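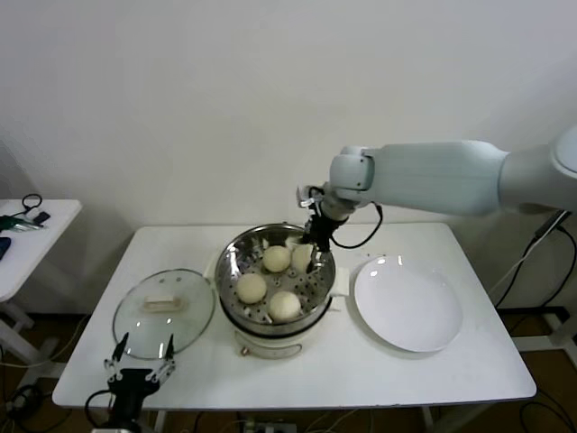 Slide 1. Steamed buns at home

Good evening, thanks for coming up the stairs. I'm Liv Eklund and I'm going to talk for forty minutes or so about steaming buns in an ordinary flat, with an ordinary electric steamer. Eskil is doing the slides. Please ask things as we go, I would sooner be interrupted.

Leave this slide up while people find seats. Four buns in the basket, lid off and lying to the left, plate waiting on the right. That is the whole kit apart from a mixing bowl.

Ask who has steamed buns before. Ask who has had them collapse. (Last time it was the same hands.)

Slide 2. What we'll cover

The dough. Shaping. Setting up the steamer. How to space the buns. Lid on, lid off. Getting them out onto the plate. Keeping and reheating. Fillings are in the second talk, which Haziq Tjoa is giving in March, so I will send filling questions to him.

Slide 3. The dough

Read the quantities out slowly, people write them down.

200 g plain flour, the cheap soft sort. Bread flour makes a chewy bun and it comes out greyer.
A level teaspoon of dried yeast.
A tablespoon of sugar.
A small pinch of salt.
Warm water, a bit over half the weight of the flour. Start low and add a spoonful at a time.
A teaspoon of plain oil.

Makes 6 small buns or four good-sized ones. I make four when I am using the steamer with the single basket.

Knead until smooth, ten minutes by hand. Cover the bowl and leave it until it has doubled. In my kitchen in winter that is well over an hour. Jozef Van den Broek puts his bowl in the oven with only the light on and that works too.

Someone always asks about baking powder. You can add half a teaspoon after the first rise. I don't any more.

Slide 4. Shaping

Pass the practice dough round now, one lump per table.

Knock the air out properly. Small bubbles left near the surface turn into blisters in the steam. Knead again for two or three minutes, then cut and weigh the pieces. Mine come to 80 g each if I am making four. There's usually a scrap left over.

Pull the sides under and pinch at the bottom, then roll under a cupped hand until the top is tight. Seam goes down. If the top has a wrinkle in it now it will have the same wrinkle when it is cooked.

Second rise on squares of baking paper, under a cloth, until they feel light when you lift one. Twenty minutes, or longer in a cold room. Don't go by the clock here, lift one and see.

Slide 5. The steamer

Go back to slide 1 for this part if anybody at the back wants another look.

The electric pot does the job of a pan and a hob. Water in the bottom, basket on top, glass lid over that. I like the metal basket with round holes in the floor. It is easy to scrub and it doesn't hold smells the way a bamboo one does. Bamboo is kinder with drips, I'll come to drips.

Fill the pot before the basket goes in and keep the water well below the basket floor. If it boils up through the holes you have wet bottoms and there is no way back from that. For one batch of buns I put in a mug and a half. Check your own pot with plain water first, before you trust it with dough.

Put the pot somewhere with space on both sides. You need room to lay the lid down on one side and to have the plate on the other, and you don't want to be reaching over the steam for either of them. A bare table away from cupboards is best. Steam under a wall cupboard will lift the edging in the end - ours did.

Slide 6. Spacing

Draw this on the flip chart. Circle for the basket, four smaller circles.

They grow by half again. Leave two fingers between buns and one finger to the rim. A bun that touches the rim will stick to it and tear. Two buns that touch each other will join, which some people like, but you get a pale torn patch when you pull them apart.

Baking paper squares should be small, only just bigger than the bun. A full sheet covers all the holes and then the steam has nowhere to come up. Some people oil the basket and leave the paper out. Fine if you do it well, and do the rim too.

Slide 7. Lid on

Cold start or hot start. Sixten Sjögren will argue for hot, he's in the second row. I do a cold start with buns this size: everything in, lid on, switch on. They get a last bit of rise while the water heats. Twelve minutes from when steam comes out of the vent holes in the lid.

Drips. A glass lid collects water on the inside and it falls on the buns and leaves dents like thumbprints. Wrap a thin tea towel round the lid and tie the corners up on top, over the handle. Only do that if your vents stay clear.

Do not look. Glass lets you see well enough through the fog.

Slide 8. Lid off

Most collapsed buns are lost here. Switch off, wait three minutes, then tip the lid open a crack and wait another minute. Then take it right off, tilting it away from your face, and carry it level so the water stays in it. Lay it flat on the table.

If they still shrink and go yellow and hard, the dough was left too long in the second rise.

Slide 9. Out of the basket

Have the plate next to the pot before you open anything. Big and flat, so they can sit apart. Tongs if they have narrow tips, and a light grip low down on the bun. A hard squeeze leaves a mark that stays. Start with the one that has most room beside it.

Don't stack them while they are hot. The skins stick.

Slide 10. Keeping them

Same day, under a cloth. Next day, in a box in the fridge, and steam again for four minutes. They freeze well once cold. From frozen, eight minutes, no need to thaw.

Microwave: damp kitchen paper over the bun, thirty seconds, eat it straight away. It goes like leather after that.

Slide 11. Questions

Recipe sheets are by the door. Eskil has spare baking paper squares for anyone who wants some.

Can I use wholemeal? Up to a quarter of the flour.
Can I make the dough the night before? Yes, in the fridge, with half the yeast.
How do I clean the pot? Vinegar and water, boil, leave an hour, rinse twice.

Finish by 8 so we can wash up before they lock the front door.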